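How to watch a robot demonstration without being sold to

I went to the Stivmont open day on 7th July expecting very little. The invitation promised computer recycling "without hands". I have read that line before, usually above a film that has been sped up.

Step 1. Get to the bench before the talk. Gaurav Katiyar gives a good talk, and after it you will see what he told you to see. Look at how much of the job is already done. Is the side panel off? Is the PC lying where the arm wants it? Somebody's hands did that, and their time belongs in the price. 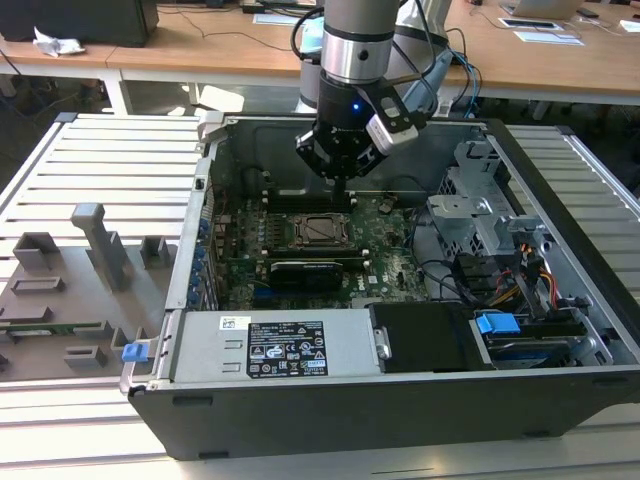 Step 2. Ask for a different machine. Every stand has a favourite PC. I asked Yvette Doucette what happens with another make and got a long answer about training. Write down the answer, long or not.

Step 3. Pick one small part and stay with it. Memory latches and processor levers are fiddly even for fingers. Don't let the guide move you on to the big screen while the gripper is still at it.
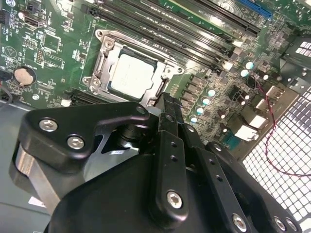 Step 4. Time it yourself, from the first move to the part landing in a tray. Include the pauses. If a member of staff reaches in, that counts as a failed try, however politely it is done.

Step 5. Question the round numbers. The leaflet said 100 machines a day. Orla Dunne, to her credit, told me that was a target and the best day so far was 80.

Step 6. Ask to come back on an ordinary working day. I have been offered one in August and will take my own PC.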